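Bed Linen, Ten Months On: The Fosari Floral Set in Use

Print this page | E-mail this page

October 2, 2018

Every gallery of bed linen I have ever looked at has been shot in a room no one sleeps in. The sheet is steamed, the pillows stand up by themselves and a breakfast tray appears from somewhere with a rose on it. I don't believe any of it.
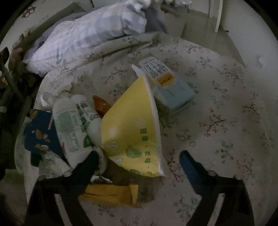

The Fosari sheet was bought with my own money, washed in my own machine and slept on for most of a year before I wrote a word. The makers call the pattern "Orchard Morning". I call it small flowers on off-white, and I have nothing against small flowers, but a name like that puts at least a fiver on the price and I would like it noted.

My doubts, before I go any further, were these. Pale printed sheets fade. Pale printed sheets show everything. And a set sold as "made for real life" is usually made for a shelf. I have been wrong on one of the three, possibly on one and a half.

The print

It is a scattered pattern, thin branching stems with pink and red blossom and tiny green leaves, and it doesn't run in rows. I count that in its favour. A pattern in rows tells the whole house when you have put the sheet on crooked, and I always put the sheet on crooked. The red has kept better than I expected. The green I am less sure of, and without a fresh sheet to lay beside it I won't swear either way. Fosari's leaflet says the colours are "locked in". Every leaflet says that.

Pale backgrounds

The shop said off-white was "forgiving". It is less unforgiving than pure white, I will go that far. Tea is not forgiven. Neither is hand cream, and I had to wash one corner three times after an accident with a biro, which did come out in the end, though I put that down to stubbornness and hot water more than to anything Fosari did to the cotton.

The pillowcase

White and grey plaid, from another set altogether, and I refuse to apologise for it. The matching Fosari cases are sold separately. Separately! They had buttons down the back when I looked at them in the shop, and I have yet to hear a good argument for sleeping on buttons. Plaid with flowers is supposed to be a crime. I have lived with it since June and no harm has come to anyone. It creases, of course. I have never owned a pillowcase that stayed flat past the first night, whatever the packet promised.

The blanket

Grey-green, and usually folded across the head of the bed in the daytime, where the magazines would have it at the foot. They like to call the thing at the foot a "throw". Mine is a blanket. I prefer it up by the pillow because that is where I want it at four in the morning, and because a blanket at the foot of my bed is on the floor by midnight. The fold never lies neatly. I have tried halves and I have tried thirds and it bunches into a ridge whichever way I do it. A Cadau blanket I looked at claimed to "drape like water" and cost 42 pounds. I left it in the shop.

A bed as a table

Linen people never test for this one and they ought to. Everything in my house that has no home yet gets put down on the bed: boxes, bottles, packets, whatever has come in or is waiting to be sorted. I like a yellow paper tub with leaves and flowers printed on it, and I like a pale blue box, and I would far sooner see the two of them leaning together on a sheet than another breakfast tray. A small busy print copes better with this than a plain sheet would. Put a lot of colours on plain white and it looks like a jumble sale. Put them on blossom and it looks like a slightly smaller jumble sale.

The sheet drags a bit when you pull a box across it. I haven't had a snag so far, but I wouldn't call that proof of anything.

The fit

Corrigan, whose catalogue I still get although I have asked them twice to stop, will tell you that a deep corner is the answer to every problem in the bedroom. Mine is deep enough. It still comes up on the wall side if I turn over in a temper. I tried the elastic clips from Clastari and they held for a fortnight, after which one of them turned up inside a sock.

Would I buy it again?

At full price, no. In the sale, perhaps, and only in this pattern, as the blue one looked thin in the shop and the assistant couldn't tell me whether it was the same cloth. I don't think there is 700 hours of anybody's craftsmanship in a bedsheet, which is what the card in the packet hinted at, and I have put the card in the recycling. It is a decent sheet with flowers on it. The price wants looking at.

Print this page | E-mail this page

Recent galleries

Bath towels that claim to be fluffy
The Cadau blanket: we went back and looked again
Storage boxes, with the lids off
Do Clastari clips hold anything?
Corrigan autumn catalogue, page by page
Pillows after one year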